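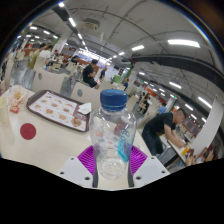 Gendale is today publishing an account of how the table-clearing examples for the Drodari learning system are gathered. The work takes place in ordinary dining halls during opening hours, at tables used as they are found. An operator carries a hand-held gripper with a camera and performs the task by hand, and the recording becomes one example. A clear plastic bottle with a screw cap, standing upright between the two fingers, is a typical first object. Clear plastic is difficult for the system, as whatever lies behind the bottle shows through it in a distorted form. (1/9)

Each example covers one object, moved from its place on the table to its proper destination. Bottles go to recycling, paper to general waste, and trays to the return rack. Operators are asked to approach at a steady pace, close the fingers fully, lift, and pause before setting the object down. Hurried examples are removed at review. (2/9)

The food court collection now holds 718 accepted examples. A further 130 were set aside. The most frequent reason was that the operator's free hand had entered the view. The second was that the object had left the view before the fingers closed. Both faults are now covered in the operator briefing, which has been lengthened accordingly. (3/9)

Tables are not tidied or arranged beforehand. Wrappers, napkins and small packets stay where the diners left them, and a cup that leans is left to lean. Our earlier collection, made in the Momby test kitchen, used clean surfaces and one object at a time. The system trained on it performed well in the kitchen and poorly elsewhere. (4/9)
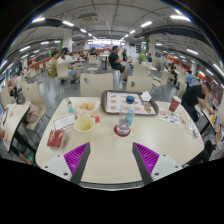

A food court table before clearing: bottle, tray, paper bucket and cup, with the gripper fingers open.

Operators choose the order in which objects are taken and record the reason in a short note. Most begin with whatever stands nearest and upright. Flat items, such as stickers, cards and thin packets, are generally left until last. The fingers are broad and do not pick up paper easily from a smooth surface. Examples in which the operator slides a flat item to the table's edge before gripping it are accepted, provided that the slide is recorded in full. (5/9)

A failed grasp is not in itself a reason for rejection. Where an object slips and the operator recovers it, the example is kept and marked as a recovery. There are 228 recoveries in a separate list, which the Mets group is using to study how the system should respond when a grip is lost. Examples in which the object falls to the floor are kept for reference only and are not used in training. (6/9)

On members of the public: people at neighbouring tables may come into view, as the lens is a wide one. Recording is carried out with the agreement of the site's management, and notices are placed at the entrances. Faces are blurred before any recording enters the training set. Any person who was present and would like a recording withdrawn may ask at the site office, and the request will be met without further questions. (7/9)

Every example is checked by 2 reviewers working separately. They confirm the object's name, the moment of contact and the moment of release. Where they disagree on a moment, the example returns to the queue and is looked at again the following week. Disagreement is most common with soft objects, above all crumpled napkins and wrappers, where contact begins gradually. The guidance now defines contact as the first visible movement of the object. (8/9)

Collection at the present site continues until November. Part of the remaining time is reserved for liquids: bottles and cups that still hold some drink must be carried level, and the current set contains too few of them. The operator briefing and the reviewers' guidance may be requested from the Gendale enquiries desk. Organisations that run dining halls and wish to host a collection are invited to write to the same desk, stating their opening hours and the number of tables. (9/9)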